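Papers > Workshop track > Field reports

12 shares · 4 comments

4. The open day

4.1 How we ran it

I should say up front that we never planned to get a paper section out of the Kuvutero open day. We planned to hand out biscuits and keep small children away from the power supplies. But 467 people came through the lab between mid-morning and four o'clock, and by lunch it was pretty clear that what they did in front of the bench was more interesting than what the bench was doing. So I started scribbling, and this section is mostly those scribbles, tidied up.

The demonstration was the cup-and-saucer task from Section 3, running on the same two-arm bench and the same policy (Ploter, the checkpoint we'd frozen in May). We didn't retrain anything for the day. I was tempted! Vsevolod Hutsuliak talked me out of it the night before, on the grounds that a demo that only works on a special demo model is a magic trick, and we'd told everybody we were doing research.

Visitors came in groups and stood behind a rope at the long side of the bench. One of us set the crockery down, one of us sat at the laptop, and whoever was left did the talking. We ran 80 trials over the day, which is fewer than I'd hoped for, mostly because people ask questions and you can't very well start a run while you're answering one. Cetska, our scheduling tool, logged each start and stop, and I logged what was said, in pencil, on the back of the visitor map.

4.2 What people asked

By far the most common question was some version of "is somebody driving it?" It came from kids, from a retired fitter who'd spent his working life on packaging lines, and from a couple of our own colleagues from upstairs who really ought to have known. I'd answer no, and then there'd be a pause, and then they'd look at the laptop. After the first hour we turned the laptop around so the screen faced the rope, and the question mostly dried up. I'd recommend that to anyone doing one of these days — it's free and it takes ten seconds.

The second most common was why the table was so bare. Fair enough. If you've seen a kitchen bench you know it never looks like ours. I explained that the plain white top makes the objects easy to pick out, and that Section 5 deals with clutter, where our numbers are a good deal less flattering. The fitter liked that answer. He said his old firm used to paint the conveyor for the same reason.

4.3 The layout everybody remembers

Of the starting layouts we used, the one that drew a crowd had the purple plate over towards the left arm with the teal six-sided cup already sitting on it (Figure 3). It looks like it should be the easy one. The plate is near one arm and a long way from the other, so visitors assumed the closer arm would simply get on with it, and they said so, loudly, and started giving advice.
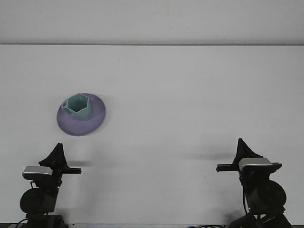 Figure 3. A cup-on-plate layout at the open day bench, with the cup's handle facing left.

What makes it awkward for the policy is the handle. Our training set has 602 episodes in it and the handle points away from the nearer arm in most of them, so a handle on the near side is a bit of a stranger. Ploter tends to dither. Visitors read the dithering as thinking, and they were wonderfully patient with it, far more patient than they were with a plain failure. A group of schoolkids actually shushed their teacher during one of the long ones.

I don't want to lean on this too hard. We weren't measuring patience and we had no control condition, just a rope and a pencil. Still, hesitation seemed to buy us goodwill that a quick miss didn't, and that matches what Ivanyshyn, our earlier single-arm bench, got from its visitors when we showed it in the foyer.

Two practical notes before moving on. Leave a proper gap between runs so people can drift in and out, and let somebody from the crowd choose the next layout now and then. We did that from mid-afternoon onwards and got several starting positions none of us would have thought of, which have since gone into the test set used in Section 5.

Back to top | Contact the editors | © the authors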